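Version 3 is up, and it's the one I've been looking forward to most: the women's fits are finally in!

# Futsal Shoe Log

A plain table of indoor football shoes, weighed, measured and then worn on real courts until the soles gave up. If you've ever stood in a shop wondering whether the size on the box means anything, you'll like the `length_inside` column. It's my favourite, and it's full of surprises.

The log covers 78 pairs, mostly from Drundberg, Luvel and Skasta, with a handful of older shoes from smaller makers grouped under `other`. All of them are flat-soled indoor models. Studs and turf soles are left out.

## What's in the files

- `pairs.csv`: one row per pair, with maker, model, colour, size on the box and weight
- `wear.csv`: one row per session per pair
- `notes/`: players' comments as plain text, spelling left as written

### Columns in `pairs.csv`

| Column | Unit | Notes |
|---|---|---|
| `pair_id` | none | never reused, even if a pair is withdrawn |
| `maker` | none | lower case |
| `size_box` | EU | as printed |
| `length_inside` | mm | heel to toe, insole in |
| `weight_left`, `weight_right` | g | weighed apart, laces in |
| `upper` | none | `knit`, `leather`, `synthetic` or `mixed` |
| `sole_start` | mm | depth of the pattern under the ball of the foot |

Left and right are weighed apart on purpose. Some pairs differ more than you'd guess, and one lovely old leather Skasta is a real oddball, so have a look at `pair_id` SK-11 before you take any averages.

### Columns in `wear.csv`

| Column | Unit | Notes |
|---|---|---|
| `pair_id` | none | matches `pairs.csv` |
| `minutes` | min | time on court, warm-up counted |
| `floor` | none | `wood`, `vinyl` or `tile` |
| `sole_now` | mm | blank if not measured |
| `grip` | 1 to 5 | the player's own score |

Pairs were followed for up to 800 minutes of play. Plenty stopped well short of that, through injury, holidays or a split toe, and `status` in `pairs.csv` tells you which.

## How it was measured

Weights come from one kitchen scale, checked against the same brass weight before each batch. Sole depth is read with a digital caliper at the same spot every time (a paper template goes over the sole, and yes, it's in the repo as `template.pdf`, print it at full size!). Mirela Rezende did nearly all the caliper work, and her hand is far steadier than mine.

Grip is a matter of opinion. Some people never give a five. I'd compare scores within one player and leave it at that.

## Known gaps

- EU 42 is heavily over-represented. It happened to suit half our squad.
- `tile` has very few rows and shouldn't carry any weight in a model.
- Luvel changed its rubber during the season without changing the model name. Rows from March onwards are marked `rubber_b`.
- No children's sizes yet. I'd love some!

## Loading it

```
import pandas as pd
pairs = pd.read_csv("pairs.csv", dtype={"pair_id": str})
wear = pd.read_csv("wear.csv", dtype={"pair_id": str})
both = wear.merge(pairs, on="pair_id", how="left")
```

Blank cells mean missing. Zero means zero.
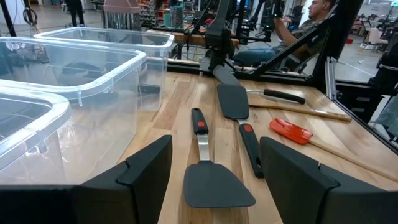
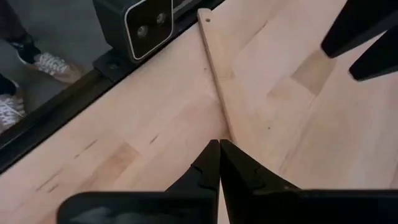

*Pale butcher-block tabletop, both pictures.*

## Licence and credit

Data and notes are under CC BY 4.0. Please credit "Futsal Shoe Log, Mendonça and Rezende". Corrections are very welcome as issues, with the `pair_id` in the title.

Maintained by Cremilda Mendonça.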